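Wundura Local Pages
January
Words by the Wundura Local Pages desk

Sorting the sweets at Kong

The snack corner at Kong is a small one, and the woman who keeps it asked us not to print her name. "Write about the shelf," she told us. "The shelf is more interesting."

She began two years ago, when the shop moved to its present room in Sellow. Before that, everything was kept in one deep drawer. "You put your hand in and you took what came," she said. "The children liked this. I did not like it."

Now she goes by colour. Purple bags have their own place and blue bags have another, and she does not mix them even in the busy weeks. I asked if customers notice. She thought for a moment. "They notice when it is wrong. My sister put them together one time, and a boy stood there so long that his mother became angry."

She buys from Pondamex, a wholesaler, in boxes of 18. A good month means about 400 bags. She opens the boxes at 6 in the morning, before the heating has done its work, and she lays out the bags on a cloth first so that she can look at each one. Crushed corners she accepts. A bag with an open seam goes back.

The cloth is important to her. She had a plain one, but it showed every mark and she was washing it all the time. "With flowers it is more kind to the eyes," she said. "And the bags do not slide like on a bare table."

Her next wish is a second shelf, a little lower, for the smallest customers. She has measured the wall already.

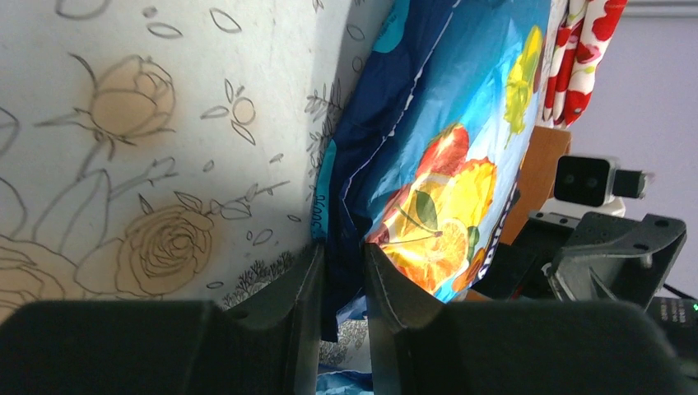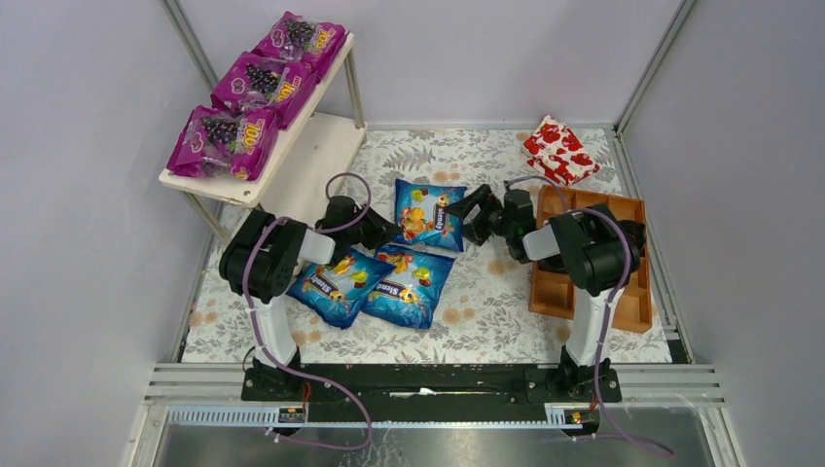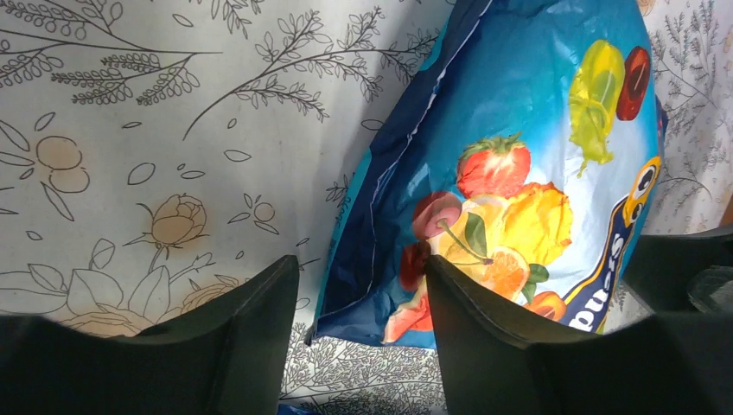
Blue fruit-printed bags in all three pictures; the purple grape ones are on the shelf in the second.

We use cookies to remember your settings. Accept or change
Contact the desk | © Wundura Local Pages | Back to top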